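Peteck Manano Undermount Double Sink

Product type: Double bowl kitchen sink, undermount
Finish: Brushed
Material: Stainless steel
Bowls: 2, equal size
Bowl depth: 200 mm
Waste outlets: 83 mm, one per bowl
Overflow: Right bowl only
Lead time: 6 working days from order

Overview

The Manano is a double bowl sink for fixing beneath stone, solid surface or composite worktops. It replaces the earlier Herrero model and uses the same cut-out template, so a Herrero can be changed for a Manano without recutting the worktop. The clip positions are different. Use the new clips supplied in the box and discard the old ones.

The bowls are pressed separately and welded to a common flange. The base of each bowl falls towards the outlet. Sound pads are bonded to the underside and should not be removed, even where a waste disposal unit is fitted.

Worktop requirements

The cut-out edge must be polished before the sink is offered up. Marble and limestone should be sealed on the top face and on the cut edge, with the sealer left to cure for the full time given by its maker. We do not recommend laminate worktops for any undermount sink in this range.

The divider between the bowls sits below the flange. A tap hole may be drilled centrally behind the divider or behind either bowl. Check the reach of the spout before drilling.

Fitting

Dry fit the sink and mark the clip positions on the underside of the worktop. Apply a continuous bead of neutral cure silicone to the flange. Acetic silicone will stain marble. Tighten the clips in turn, a little at a time, and wipe away excess sealant before it skins. Leave propped overnight - longer in an unheated room.

Fitting drawings were revised in July by Itziar Mateos. Older copies show the overflow on the wrong side.

Care

Wash with warm water and a mild detergent, then dry with a soft cloth. Rub with the grain. Do not use bleach, wire wool or silver dip. Limescale can be removed with diluted white vinegar, but keep it off marble and limestone.

In the box

Sink, clips and screws, two basket strainer wastes, overflow kit, paper template. Taps and racks are sold separately. The Tundetix pipework kit joins both outlets to a single trap.

Trade enquiries: Rodrigo Pacheco, Peteck sales office.

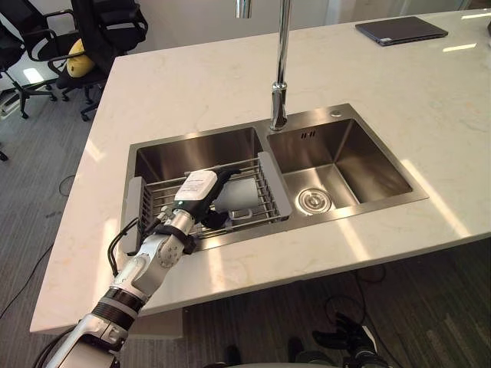

Double bowl stainless steel sink in a white marble worktop, with wire dish rack in the left bowl.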